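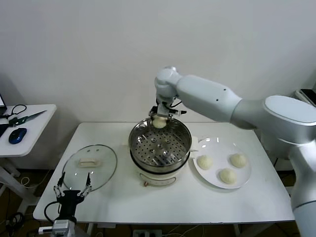

July 10, 2022
Steamer bench, buns

Fourth entry in the bun book, picking up where the February pages gave out. The February pages have soy sauce on them and can be read only by the person who wrote them, who was me, and I can't.

Set up on the white table against the wall. Steamer in the middle, knob facing out so I stop reaching around the back of it like a man looking for a light switch. Lid flat on the table to the left, plate with the buns to the right. I have tried it with the lid on the right and the plate on the left, and the sleeve of my coat went in the buns. Leave it this way, please.

Today's question: how close to the rim can a bun sit before it takes on the shape of the rim. The Nowakowski notes say to keep a thumb's width all round. Whose thumb is left open. Position for the first bun is at the back of the basket, just inside the rim, and the others follow from the plate one at a time.

Notes on the basket. The floor is perforated, with those raised metal nubs standing up here and there. I had assumed they were there to make washing up harder. Having slept on it, I think they may hold the food off the holes a little, and I withdraw the remark made in the Stillisgate meeting. A bun set squarely on a nub comes away with a dimple in the bottom. A bun set between nubs sits flatter and sticks more. Pick your disappointment. Paper squares fix both, but then we are testing paper.

Water: 75 ml over the line last time, which was my error, and the bottoms were soup. Fill to the line. The line is on the inside where you can't read it with steam in your glasses, so fill before switching on.

Time: 17 minutes from steam, then 3 minutes standing with the heat off and the lid still on. Taking the lid off straight away gives you a wrinkled bun. The Drelarov people say they have never seen this happen — they also eat theirs over the sink in the dark, as far as I can gather.

The lid. Glass with a metal rim, cream handle, two small vent holes by the handle. Put it down flat, handle up. Put down the other way it rocks, and it has rocked its way toward the edge of this table once already. The vents point at whoever is lifting it, so turn them to the wall first. I have a pink knuckle on file as evidence.

Buns are the plain ones, the Sondach dough, nothing in them. Somebody has asked when we move to filled. When the plain ones stop coming out lopsided is when. A filled bun that slumps on the rim is a cleaning job, and I have done that cleaning job.

Side table: the long scissors with the green handles live there and are for cutting paper squares. They are not for opening dough packets. I know they are good at it.

Still to do:
Mark the thumb's width on the basket rim with something that survives washing.
Find a second plate, same size, for the cooked ones. Mixing them up on one plate cost us most of a morning.
Weigh a bun before and after. The scale reads to 1,000 g and sulks below 20, so borrow the good one from downstairs.
Ask again about the extractor fan.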